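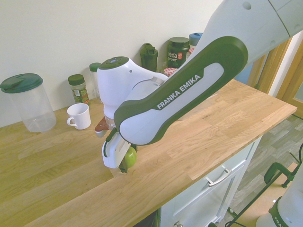
Review: Vass gripper service kit, fitted to the arm at the Cenen kitchen cell

Reviewed by Aranka Magyar, technical services. May 28, 2019

Scope

The kitchen cell at Cenen uses Franka Emika arms for handling fruit and small household items over an oak worktop. Finger wear and a drifting grip width had become the most frequent entries in the maintenance log, and the department bought the Vass service kit with a view to carrying out this work in house. The kit was used for two full services before this review was written.

Contents

The kit comprises a torque driver with 12 bits, a set of gauge blocks, replacement finger pads, lint-free cloths and a printed procedure. The case is sturdy and closes properly. The gauge blocks sit too tightly in their foam, and Mr Mészáros had to lever one out with a ruler.

Use

The procedure begins with the arm parked and the brakes engaged. Pads are removed, the seats cleaned and the new pads fitted to the stated torque. Jaw opening is then checked against the blocks and the gripper is homed again from the control desk. A first service took most of a morning. The second, carried out by Etelka Gál alone, was finished before the mid-morning break.

The final check is a pick from the worktop. The printed sheet calls for a steel cylinder, but we prefer a small apple: it is closer to the daily work, and its skin marks readily under excessive force. The grip should be taken at low force first and raised in small steps.

The gripper had completed 3,777 cycles on the old pads and 2,174 on the first replacement set at the time of the second service. The latter were changed early for inspection and showed even wear on both faces.

Shortcomings

The procedure says very little about cable inspection, and staff should continue to follow the cell's own checklist for this. The torque table is printed in very small type. Spare pads are sold only with a complete set of cloths.

Recommendation

Suitable for purchase by other cells with the same gripper. A second kit has been requested for September.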